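# Re-oiling a wooden tabletop

An oiled table needs a fresh coat when water stops beading on it. Test it with a few drops near the middle, where the wear is heaviest. If they soak in and leave a dark spot within a minute, it's time.

This method works for solid wood that was oiled before. It won't work over varnish or lacquer, and you should check which one you have before buying anything. Rub a little oil on the underside and leave it overnight. If it wipes off clean in the morning, the table has a sealed finish and you can stop reading.

## What you need

- Hardwax or plain table oil (I use Flokstead matte, but any food-safe one will do)
- Sandpaper, 180 and 240 grit
- A sanding block
- 4 lint-free cotton rags
- Mineral spirits
- Rubber gloves
- A metal can with a lid, filled with water

## Clean and sand

Wipe the top with a damp cloth and a drop of dish soap, then wipe again with clean water. Let it dry overnight. Grease that stays on the surface will get pushed into the grain by the sandpaper. Old candle wax comes off with a plastic scraper and a rag dampened with mineral spirits.

Sand with the 180 first, always along the grain. Use the block, as fingers press unevenly and leave shallow grooves. Go over the whole top, including the parts that look fine – patches will show later as lighter areas. Then repeat with the 240, ease the edges with one light pass, and vacuum up the dust.

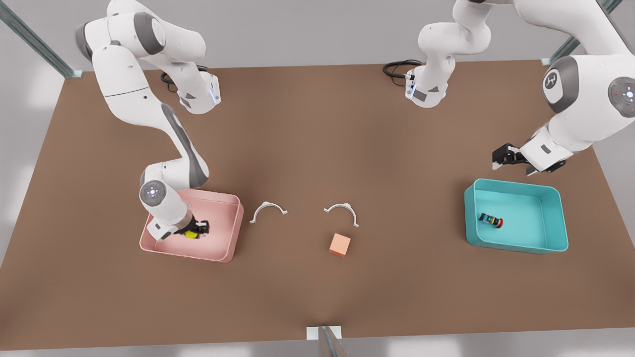 Wipe off the last of the dust with a barely damp rag and wait until the wood is dry to the touch. Open a window before you open the oil.

## Apply the oil

Stir the can slowly. Don't shake it. Pour a small puddle onto the wood and spread it with a folded rag, working in sections from one end to the other. The coat should be thin enough that it doesn't pool.

Leave it for 21 minutes, or whatever your can says. The Baudry oils need less and get sticky if you wait. Then take a clean rag and wipe off everything that hasn't soaked in. Look across the surface with a lamp behind it and wipe any shiny spots again.

Let the first coat dry overnight and put on a second the same way. Very dry tables can take a third.

## Rags

Oily rags can heat up and catch fire on their own. Put them straight into the can of water and close the lid. Ask your local waste site how they want them handed in.

## Before you use it

Keep the table clear for 2 days. You can eat at it after that, but use coasters and skip wet cleaning for the first week.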